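Home | Archive | Notes | Contact

Scoring a prophecy claim

Gleice Sampaio, who leads the Fenis assembly in Testlow, says she foretold the resignation of the Grallora council chair. I read the transcript of her August sermon. It contains 11 predictions.
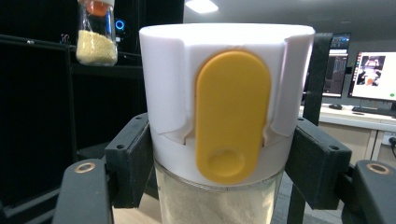 White lid, yellow sliding tab.

My method is plain. A prediction counts if it names a person or an office, an event and a time limit. Six of the 11 name no one. "A leader will step down" fits any council in any year — it can't fail. 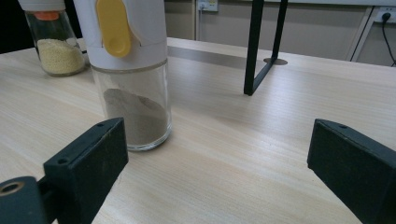 That leaves five. Two of those have a time limit, and the resignation is in neither. The line her office now quotes mentions "a chair in trouble," with no town given. 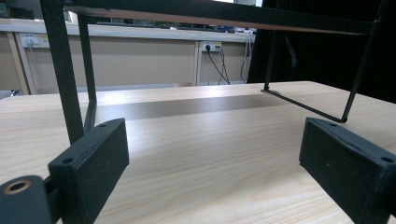

I sent my table to the Cocco parish newsletter, which ran the claim as fact. No reply yet. I will score the two dated items when they come due.

Print this post | E-mail this post

Recent posts
Reading sermon transcripts
What counts as a date
Corrections to the Testlow table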